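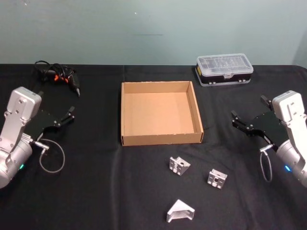
Packing Table Checklist - Grutbridge small parts room
With comments from the November walk-through
Posted in Shop Notes by the packing desk

We use cookies to make this site work better. Accept / Manage settings

Go down the list before first box of the shift. Mark OK, FIX or N/A. Comments underneath are mine, typed up fast so excuse spelling.

TABLE AND COVER

1. Cloth covers the whole work area. OK
Black one still in use. No holes found, no pulled threads.

2. Cloth lies flat enough to work on. OK, with comment
Fold lines and light wrinkles. Fine for brackets. For anything small enough to hide in a crease - smooth it out first. Keep the spare rolled, not folded, please.

3. Back edge of cloth straight along the wall. OK
Good. Check nothing has slid down behind there anyway. Found 3 washers last time.

4. No oil or grit on the cloth. OK
Ran a hand over it. Shake out at end of shift, outside, not over the sink.

5. Table doesn't rock. FIX
Rocks a little if you lean on the front. Feet need adjusting, 14 mm wrench, top drawer. Closed out same afternoon, retest next round.

WALL AND LIGHT

6. Wall behind table clean, nothing taped up. OK, with comment
Faint dark smudge near the middle. Cosmetic. Try a damp sponge, no scraper - the paint is old.

7. Enough light to read a small label at the table. OK
Read the Breder packing slip without tilting it. If you have to tilt it, write it up.

BOXES

8. Box is open, shallow type, no lid. OK
Correct one for brackets. Do not swap in the tall Cropper cartons, hands end up too deep and you can't see the bottom.

9. All four walls standing. OK
Press each one lightly with a thumb. Soft corner = recycle bin, dont tape it.

10. Front edge not torn. OK, with comment
Slight wear on the top edge. Usable. Replace when the paper layer starts lifting, that's where the cardboard cuts come from.

11. Box empty before loading. OK
Look in, then tip it. Yes both. Leftover parts from the previous order went out to Salterier once and we heard about it for weeks.

12. Parts set down on the cloth in front of the box before packing. OK
3 metal brackets for this check, laid out at the front where you can see them. 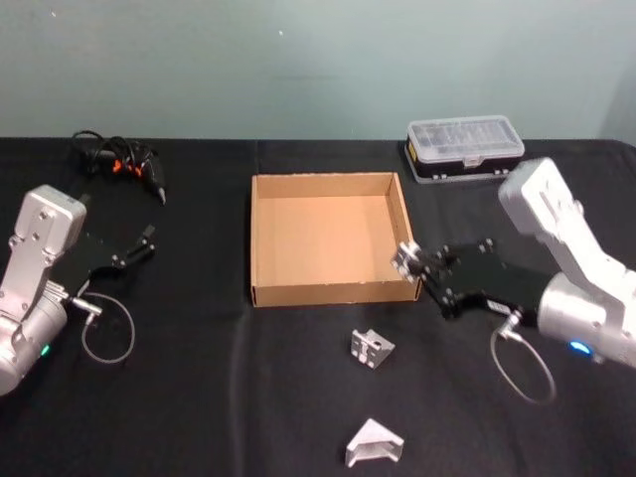

BRACKETS

13. No sharp edges. OK
Gloves on for this one. Any burr you can feel through the glove goes back for filing.

14. Faces free of rust and fingerprints. OK
Wipe anyway. Dry rag only.

15. Count agrees with the slip. OK
Count on the cloth and agian in the box. Initial the slip after the second count.

16. Heavy parts placed, not dropped. N/A
Not watched this round. Pick up next time.

FLOOR AND EXIT

17. Walkway to the door clear. FIX
Pallet parked half across it. Moved. Came back after lunch, moved again. Needs tape on the floor.

18. Box stack under shoulder height. OK
Empties only. Full ones stay on the low shelf.

19. Batch number on the clipboard matches the order. OK
Batch 2000, checked against the slip.

Open items: 5 (retest), 16, 17. Bring the old sheet with you to the next round so we're not starting form scratch.

2 comments | 14 shares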